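3.2 Building the Jindstead gripper in a shared workshop

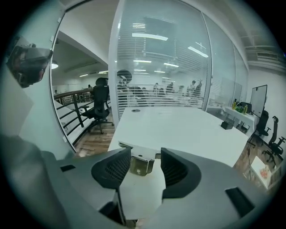 The fingers were the cheap part. Both came off the workshop printer at Zalldale on a Monday, between two other members' jobs, and the second was better than the first only in that it was finished. We printed the mesh faces separately and glued them on, a choice the authors have since had time to regret. Of the 60 faces made during the build, 40 went into a drawer marked "spares" and were never trusted again.

The housing took longer. Moroz wanted room for the battery, Alcaraz wanted to be able to lift the thing, and the third revision satisfied each of them equally little. It closes with four screws, one of which can be reached only by a person with Oltmanns's hands.

Trials were run by hand, on whatever furniture was near (Fig. 4). We recorded 426 grasps and discarded 121, mostly for operator error, a category that covers sneezing. Brackets and other thin parts under a table edge gave the most trouble: the operator has to approach from below, and the wrist objects before the gripper does. Grasp times for these parts are reported separately in Section 4.

Fig. 4. Hand-held gripper near a bracket beneath the front edge of a desk.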